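Waiting Tables: How Students Use the Study Room at Ogura Hall

Project report by Sowmya Kartha and Benvinda Tavares
Course instructor: Faustine Maillard

Why we picked this subject

When we first sat down to choose a topic, we had a long list that included bus routes, cafeteria lines and the price of used textbooks. What we kept coming back to, though, was the thing we complained about nearly every day, namely that it is very hard to find a good seat in Ogura Hall after lunch. Benvinda had a habit of walking the whole second floor twice before giving up and going home, and Sowmya had started eating at her desk so she wouldn't lose it. We figured other people had stories like ours, and we wanted to hear them.

Our question was a simple one. What makes a student choose one table over another, and what makes them stay?

How we did it

We ran a paper survey during October and got 152 of them back, a few with coffee rings and one with a very nice drawing of a cat. We also did longer talks with 24 students, mostly in the hallway by the vending machines, which is noisy but friendly. On top of that we sat in the study room every Wednesday and wrote down which tables filled up first. We would like to thank Aurora Neves for lending us her clipboard and for her patience with our first draft of the questions, which used the word "ambience" far too many times.

What people told us

The strongest answer was table space. Of the people who filled out the survey, 54 put "room to spread out" as their first choice, ahead of outlets, quiet and daylight. This surprised us, as we had both guessed outlets. In the longer talks we heard a lot about notebooks, lunch boxes, winter coats and the big Prillero drawing pads that the design students have to carry. One first-year told us she picks her table by whether her pad will lie flat on it, and she will take a wobbly chair if that is the price.

Color came up more than we expected, too. Several students said that a pale tabletop feels cleaner and makes it easier to read for a long time, while others found it glaring under the ceiling lights. 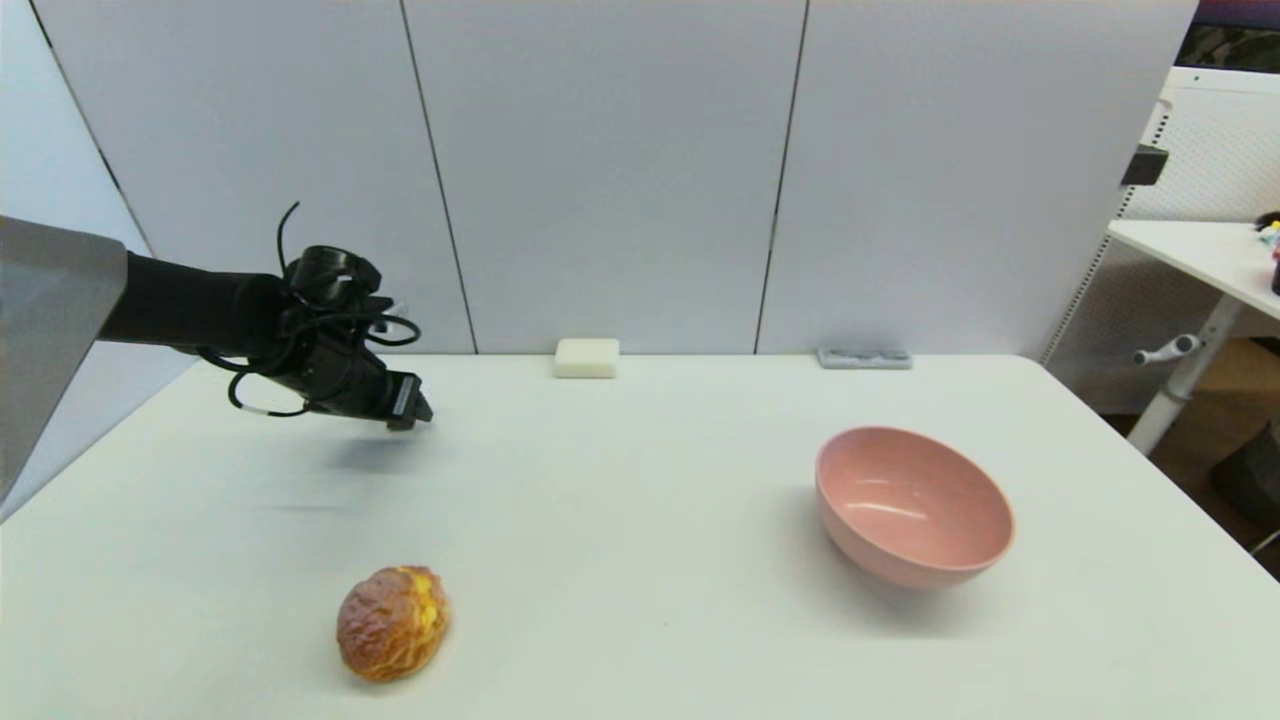 Figure 1. A table with a smooth, matte white top.

Noise was a mixed bag. Some people want silence and some people (Sowmya is one of them) can't work without a little chatter in the background. We noticed that the chatty groups settled near the door and the quiet ones drifted toward the windows without any signs telling them to, and both sides seemed fairly content with this.

What we would suggest

We were given a pretend budget of 2,000 dollars for the last part of the assignment. We would spend most of it on deeper tables for the window side and the rest on coat hooks, so that chairs stop being used as closets. Yae Hosoda, who read an early version, asked whether a sign-up sheet would be cheaper. It would, but nearly everyone we talked to disliked the idea of booking a seat, and we came to agree with them.

If we did this again, we would start earlier in the term and include evenings, when we are told the room is a different place altogether. We would also ask fewer questions on the survey. The second page was left blank by quite a few people, and we can't really blame them.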